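The Bed Test: Gallery

Wollgate sells a tidying plan called the Bed Test. You empty every small thing you own that has no proper home onto the bed, and you are not allowed to sleep until it has all been dealt with. The guide runs to ten pages, most of them about how good you will feel. I had my doubts. I have emptied drawers onto beds before and slept on the couch.

Still, a few readers asked me to try it in my own bedroom, so I gave it a February afternoon. The notes go more or less in the order I got to things.

The wardrobe
Wollgate says to leave the wardrobe for last. I agree with that one. Open it first and you have a second job on your hands before the first one has started.

The bedding
The guide wants a bare mattress. It does not say where the bedding is supposed to go in a room this size. My quilt, the cream plaid one with brown roses, got folded and shoved up to the top end with the scalloped pillow, and the pink flowered blanket stayed put. If the method falls apart over a blanket, it was not much of a method.

The tray
Every plan of this kind has a tray in it somewhere. The idea is that things on a tray look chosen, while the same things on a blanket look like a mess. Mine is white with a striped rim, and I was told to put only "keepers" in it.

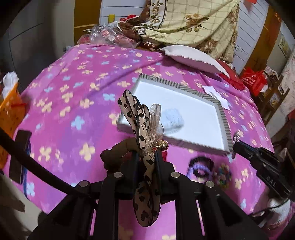 One fluffy white thing in the tray, then, and cords and beads on the blanket below it. I will grant that the tray looks tidy. The purple cord was coiled up like the black one, and I could not tell you what either of them is for, which the guide says is my cue to throw them out. I have thrown out cords on that advice before and bought them again.

Banafsheh Karimi wrote in to disagree: you're being unfair to the tray. I've kept one on my dresser for 4 years and it's the only part of any of these systems that stuck. The trick is a small one. When it's full, something has to leave, and you don't get to buy a bigger tray. As for cords, put a strip of tape on each one with the name of the thing it charges. No tape, no place in the drawer.

Fair enough on the tape. I am less sure about the small tray. In my experience a full tray just grows a pile next to it.

Beads
No page on beads. There is a line about "sentimental jewelry," and that is all you get. Mine went into a jar, and Jin-sol Yook tells me a jar is cheating – a jar is a drawer you can see into.

Bags
Clear plastic bags get a whole page of praise, on the grounds that you can see what you own. Maybe. What I have noticed is that I stop looking at a clear bag just as fast as any other kind.

Bedtime
I was done by 10, if moving the last of it to a chair counts as done. The guide says it does not. The cords are in the drawer, with tape on one of them.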